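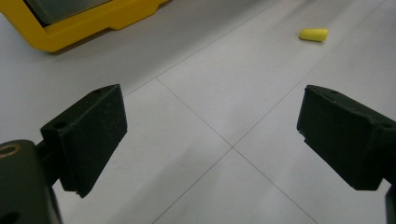 Abla Haddad wrote to us that the Skendau entrance mat in her surgery had stayed flat through a full winter, and asked whether the same backing could be supplied in the longer size. It can, and the longer size is now part of the standard range.

Skendau Entrance Matting, Long Format

The Skendau mat is intended for lobbies, waiting rooms and school corridors with hard floors. The pile is dense and short, and the rubber backing is bevelled on all four sides so that trolleys and wheelchairs may pass over it.

Length: 2,099 mm
Width: 700 mm
Thickness: 7 mm
Colours: slate, moss, oatmeal
Guarantee: 2 years

Care

Vacuum daily in wet weather. The mat may be hosed down and must be dried flat before it is put back. Solvent cleaners should not be used on the backing.

Ordering

Orders are accepted from schools, clinics and businesses. Mats in moss are made to order and will next be dispatched in March. Enquiries about cut sizes should be addressed to Obaidul Sultana at the Sedico sales office.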